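The Town Between the Grade and the River

Hastska sits where the Skikia River comes out of the hills and slows down. The town has just over 600 residents, one traffic light, and a main street that still follows the bend of an old wagon road. Maldonado, the county seat, is 40 miles to the south. Most people here drive there for groceries, dental work and high school football.

The first houses went up on the east bank because the west bank flooded. It still does. The low fields across the bridge are planted in hay, and in a wet spring the water reaches the second rail of the fences. The streets on the east side climb in steps, and the oldest homes stand on the third step, next to the school.

For most of its history Hastska was a railroad town. Trains stopped to add an engine before the Temitico Grade, a long climb that heavy freight could not make alone. Crews slept over in a boarding house beside the depot and ate across the street. When stronger diesel engines came in, the stop was dropped. The depot is now the library, and the boarding house has been apartments, a feed store and apartments again.

The track is still in use. Freight trains pass through without slowing much, and conversation on Depot Street stops until they are gone. Residents say they no longer hear the one at 2 in the morning. Visitors at the motel hear it.

Work has changed too. The sawmill closed and its yard is a gravel lot where the county stores road salt. The largest employers are the school district and a nursing home on the highway. Quite a few people commute over the grade, and in winter they keep a blanket and a shovel in the trunk.

August is the busy month. The river is low enough to wade, and families camp on the gravel bars below the bridge. The town closes Main Street for a supper, with tables set end to end from the bank to the post office. Corn comes from the fields across the river. The pies are sold by the slice, and they run out early.
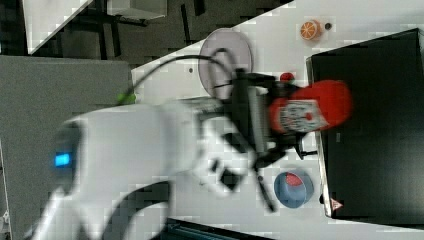 Lorna Pettibrook

The road into Hastska leaves the state highway 100 yards past the nursing home. The turn is easy to miss coming from Maldonado, and the next place to turn around is at the foot of the grade.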